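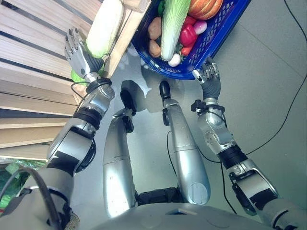
Home Kitchen Laundry Garage Contact

Baseball Gear Care at Home

Brush dry dirt off cleats before it sets. An old toothbrush gets around the spikes. Pull the laces and insoles and let them air out overnight, away from the heater.

Rinse uniform pants in cold water first. For infield clay, rub in a little dish soap, wait 11 minutes, then wash cold. Check the knees before drying, as heat sets whatever is left. The red clay at the Bamville fields usually takes 2 rounds.

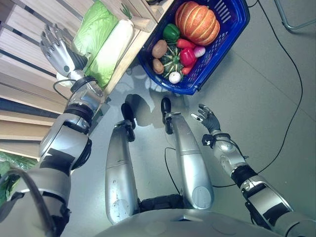
Wipe a leather glove with a barely damp cloth and let it dry at room temperature. A thin coat of conditioner at the start of the season is plenty. Store it with a ball in the pocket and a band around it.

Caps go in the sink with cool water and mild soap. Dry them over a bowl so the crown keeps its shape.

Wooden bats should be stored upright in a dry closet. Wipe off pine tar with rubbing alcohol on a rag.

This site uses cookies. By continuing to browse, you agree to our cookie policy.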